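Ticket 463
Product: Mulus home router with Mulus satellite
Opened by: Béla Lakatos
Assigned to: Kam-wah Lai, Nesteo Support
Status: Open – waiting on vendor
Opened: April 10, 2020

Béla Lakatos wrote:

The connection in our front room drops several times a day. The main router sits in the hallway closet where the line comes in. The satellite is on a shelf in the front room. When it drops, the light on the satellite stays green, the laptop still says it is connected, and no page will load. After a few minutes it comes back by itself. The hallway and kitchen are fine the whole time.

Before you ask, yes, I have turned it off and on again. I did that before I ever called, and your phone line made me do it again while I listened to music.

Kam-wah Lai wrote:

Thank you for the details. Could you send the log file from the satellite (Settings, then Advanced, then Save Log)? Please also confirm the firmware version on both units and tell me what is in the room. Large mirrors and metal shelving can weaken a wireless signal.

Béla Lakatos wrote:

Log attached. The router says it is up to date. The satellite also says it is up to date. They show different version numbers, so I don't know how both can be right.

As for the room, there is a big white table and a white vanity with an oval mirror on it. No metal shelving. I find the mirror theory hard to believe. The vanity was in the room all winter and the trouble started after your update. If a mirror were blocking the signal I would expect it to block it all day, and the signal meter to show it. The meter is full when the drops happen.

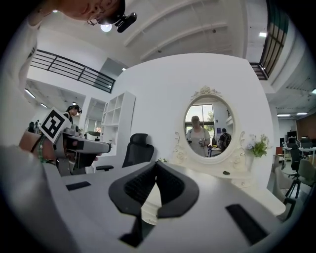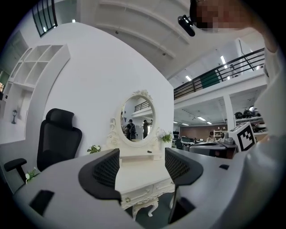 Front room. First: the table. Second: the vanity and mirror.

Kam-wah Lai wrote:

Thanks, received. I agree the mirror is an unlikely cause if the meter stays full, but I would like to rule it out. Could you move the satellite to a different wall for one day and leave everything else alone?

Your log has error 382 repeated before each drop. Our guide lists it as "backhaul retry", meaning the satellite has lost its link to the main router and is trying again. I am passing it to Tibor Kiss in our second-line group.

Béla Lakatos wrote:

Moved the satellite to the opposite wall. Same drops. Moved it back.

My neighbor Zsolt Vass has the same pair of units and no mirror anywhere near his. He gets the drops too, though he blames the weather. I looked at his status page and he has the same mismatch in version numbers as I do. I know two apartments don't prove anything, but it is a better lead than furniture.

Tibor Kiss wrote:

Hello, I have taken over the technical side of this ticket. A few things to try, in this order please:

1. Turn off "Smart Channel" on the main router and set the channel by hand.
2. Restart the main router first. Wait until its light is steady before you restart the satellite.
3. Leave both alone overnight and send me a new log.

I see the log stops at 2,000 lines. That is the limit on this model, so please save it soon after a drop or the useful part will be overwritten.

Béla Lakatos wrote:

Did all of that. New log attached, saved right after a drop this time.

With Smart Channel off, the evening was better. I am not ready to call it fixed. It had good evenings before, and the last time I told someone it was working they closed my ticket. Please don't close this one.

Also, the help page says Smart Channel "improves stability in every home". Who checked that?

Tibor Kiss wrote:

I can't speak for the help page, but I will pass the comment along. The ticket stays open.

In the new log the main router changes channel even though the setting is off. The satellite doesn't follow and keeps retrying until the router changes back. That matches the green light and the full meter, as your laptop only measures its distance to the satellite. I could reproduce it here with the same two firmware versions. I could not reproduce it with matching ones.

I have reported it to Zikasier, who write the firmware. Bence Halász there has confirmed receipt. No date for a fix yet.

Béla Lakatos wrote:

So it was the version numbers. Can I put the old firmware back on the router in the meantime? Your page says no, but a lot of people on the forum say they have done it.

Tibor Kiss wrote:

Please don't use the files from the forum. I have asked Bence for a signed copy of the older version and will attach it to this ticket when I have it. Until then, a cable between the two units should avoid the problem, if you can run one.

Béla Lakatos wrote:

Cable is in, along the baseboard. No drops since lunch – I'll report back after a week and not before.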